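**August, first coffee, Himdale office**

Back on the listings again. I finally got the floor plan for the Marchal house to match what I walked through, and it took most of yesterday afternoon (my own fault, I'd swapped the den and the back bedroom on my sketch and then trusted the sketch). Fixed now. The old plan is still in the shared folder with OLD in the name, please don't send that one to anybody!

Square footage question. The county card for Marchal says 3090, and my laser numbers come out lower if I leave off the sunroom. I measured the sunroom twice and got the same answer both times, so I don't think it's me. It has a heat register but the door to it is an exterior door, and I can't decide if that makes it living space or not. Leaving it off the total for now and giving it its own line. If the seller pushes back I'd like somebody else to go look at that door before we argue about it.

Tried the new listing template on Irkness Lane, number 17. Things I liked: room sizes sit next to the room names, and the lot section finally has a spot for easements. Things I didn't like: it eats line breaks when you paste from the notes app, so the whole kitchen paragraph ran into the garage paragraph -- very funny to read, not so great for buyers. Workaround is to paste into plain text first. I did the remarks over from scratch and cut "must see" both times it showed up.

Radon kit went into the Irkness basement at 2 p.m., on the shelf by the stairs, away from the sump. Windows shut, note taped to the door. Don't move it.

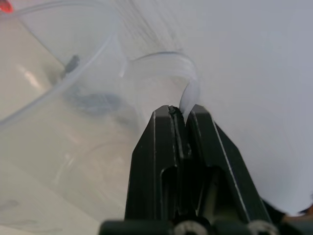 *Black gripper holding a clear tube*

Inura condo: the HOA packet came, but the reserve study in it is the previous one. Asked for the current one and got an auto reply. I'm not putting it live until we have it, the last buyer there asked for it before they even asked about parking.

Also the Inura lockbox sticks. You have to push the shackle in while you turn the dial, then it pops right open. I'd swap it out but the spare is over at Marchal.

Still to do:

- redo the Marchal plan with the sunroom shaded differently
- call back about the Irkness survey, they had the wrong lot
- ask if the washer and dryer stay at Inura (seller said yes, then maybe)
- new batteries for the laser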